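Retenção térmica em copos reutilizáveis de cantina: relatório de projeto

Unidade curricular de Laboratório de Transferência de Calor
Grupo 4

1. Enquadramento

A cantina do polo serve café e chá em copos descartáveis de cartão. A associação de estudantes pediu ao departamento uma comparação técnica entre alternativas reutilizáveis, com vista à substituição no segundo semestre. O presente relatório trata apenas do comportamento térmico. Os custos de lavagem e reposição ficaram a cargo de outro grupo.

A questão de partida foi a seguinte: durante quanto tempo uma bebida servida a 80 °C se mantém acima de 55 °C, valor que adotámos como limite inferior de consumo agradável. O limite resultou de um inquérito interno com 207 respostas, recolhido em outubro à porta da cantina.

2. Modelo

O arrefecimento foi descrito pela lei de Newton, com um coeficiente global U que agrega a convecção na superfície livre, a condução na parede e a convecção e radiação exteriores. Admitiu-se temperatura uniforme no líquido, hipótese razoável nos primeiros minutos e menos defensável depois, quando se forma estratificação. A evaporação não foi modelada em separado — o seu efeito fica absorvido em U, o que limita a comparação entre ensaios com e sem tampa.

Da linearização de ln(T − Tamb) em função do tempo obtém-se a constante de tempo de cada copo. Os primeiros 60 segundos foram excluídos do ajuste, por corresponderem ao aquecimento da própria parede.

3. Materiais

Foram ensaiados dois modelos de parede simples, designados Hivex e Stidar, e um copo de cartão de referência fornecido pela cantina. Todos os ensaios usaram 200 ml de água. A temperatura foi registada por termopares tipo K, ligados a um registador Lolturgate com intervalo de amostragem de um segundo. Cada curva contém 3.000 pontos. 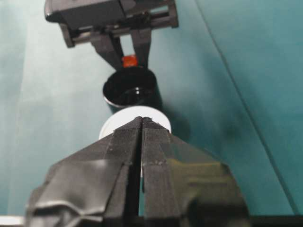

Na apresentação intermédia, Quách objetou que a cor exterior do copo dificilmente explicaria diferenças mensuráveis, dado que a emissividade no infravermelho é semelhante na maioria das superfícies pintadas ou plásticas, e sugeriu que fixássemos primeiro a espessura da parede. A objeção foi aceite. A variável cor saiu do plano experimental e as espessuras passaram a ser medidas com paquímetro em quatro pontos por copo.

4. Procedimento

A água foi aquecida numa chaleira com termóstato e vertida para o copo através de um funil, para manter constante a altura de queda. O termopar ficou suspenso a meia altura do líquido, sem contacto com a parede. Fizeram-se cinco repetições por modelo, com a ventilação da sala desligada. Entre repetições, o copo voltou à temperatura ambiente durante 40 minutos.

Dois ensaios foram rejeitados: num deles o termopar tocou no fundo, noutro a porta do laboratório ficou aberta.

5. Resultados

Constante de tempo média, sem tampa:
Cartão: 41 min
Hivex: 46 min
Stidar: 52 min

Com tampa, os valores sobem para 63, 71 e 78 minutos, respetivamente. A dispersão entre repetições foi inferior a 2 minutos em todos os casos. O efeito da tampa é, portanto, superior ao efeito do modelo de copo. A parede do Stidar é também a mais espessa, e com apenas dois modelos reutilizáveis não é possível separar a contribuição da espessura da do material.

6. Limitações e trabalho seguinte

Não se ensaiou o copo em uso real, em que o volume diminui e a mão altera a troca de calor com o exterior. Falta ainda avaliar a temperatura da face exterior, critério que pode eliminar os modelos de parede fina por desconforto ao segurar. Propõe-se repetir a série após 100 ciclos de lavagem, com a mesma montagem e os mesmos termopares, recalibrados em banho de gelo.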